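Toy block

A toy block (also building block, or just block) is a small solid piece, most often a cube, made for stacking, sorting and knocking down again. Few playthings are simpler, and few have lasted so well! Blocks come in wood, plastic, foam, cork and rubber, painted or plain, and they turn up in nurseries, classrooms, design studios and workshops all over the world.

Shapes

The cube is the classic, and for good reason: it sits flat on any of its faces, so even a very young builder can get a tower going. Cylinders are the great favorite after that. Stood on end they make splendid columns, and laid on their side they roll, which brings a whole new set of games (and a good deal of crawling under furniture). Arches, wedges and half-rounds fill out the larger sets.
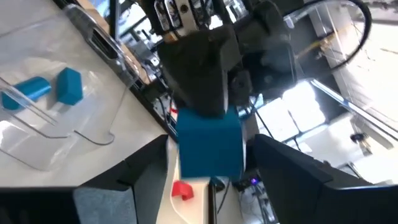 Blue blocks, with a cylinder and a small cube lying by a clear acrylic stand.

Color

Many sets use bright primary colors, but single-color sets have a devoted following. With color out of the way, shape does all the work, and sorting by feel or outline becomes a wonderful puzzle in its own right. The Tisiritz set, made in Povcombe, comes in one color per box and runs to 225 pieces.

Collecting

Older sets are eagerly sought, above all those still in their original boxes. The Adeleke collection holds 3430 blocks, cataloged by Yetunde Omoregie, and opens to visitors each November. Its handling table, where anyone may build, is a delight.

See also

Construction set
Shape sorter
Stacking game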